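Noltero talk, speaker notes, v3
Tue 15 September, Maldonado room, 40 min incl. questions

Say hi, who I am, ran live events on Noltero for two seasons. Don't do the long bio. Water.

Opener: hands up who quit a game over a season reset. Wait for it. Then hands up who came back. Usually fewer hands, leave that hanging a sec.

What Noltero is, fast. Co-op island builder, four players, PC first then Switch. Season one launched in April. Season pass had 60 tiers. Way too many. Say it plainly, we picked the number before we knew how long a tier took.

Story about the Pliduslow map. We swapped out the whole starting island at the season change, overnight, no warning besides one line in the patch notes. Thought it would be a nice surprise. People logged in and their docks were gone. 763 support tickets by the weekend. Pause here, they laugh or they groan, either is fine.

Read one ticket out loud (the polite one): "I had a lighthouse. Where is my lighthouse?" We had it in a backup the whole time, just no button to give it back.

Next bit is Evaristo's — he built the storage fix. Old islands get packed into a chest, player can unpack piece by piece on the new map. Took him the whole break between seasons. Credit him by name, Evaristo Ledesma, he's in the third row and will hate it.
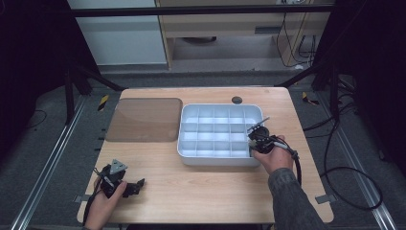 Explain why piece by piece and not all at once. Two reasons. New map has cliffs, old layouts don't fit. Also players liked picking. Some never unpacked at all, just wanted to know the stuff was there.

Season two changes, go quick:
tiers cut to 40
countdown in the lobby two weeks out
Skeslow event moved to the middle of the season, used to be the last night and the servers fell over
switch players get the same start hour as PC, no more waitng for the late build

Disagreement slide. Wenceslao Varela wanted the pass to never expire. I didn't. Give his side properly, he had a point about parents with no time. We ended up with one old pass you can keep open. Still not sure it's right, say so.

Skip the rocket thing if past the half hour. If theres time: fake launch in the harbor, more than 1000 players stood on the pier, rocket didn't go, they stayed and fished.

Questions. Likely ones — price of the pass (same as before), season three date (can't say), will Pliduslow come back (smile, move on).

Leave the contact slide up. Get the clicker back to the front desk.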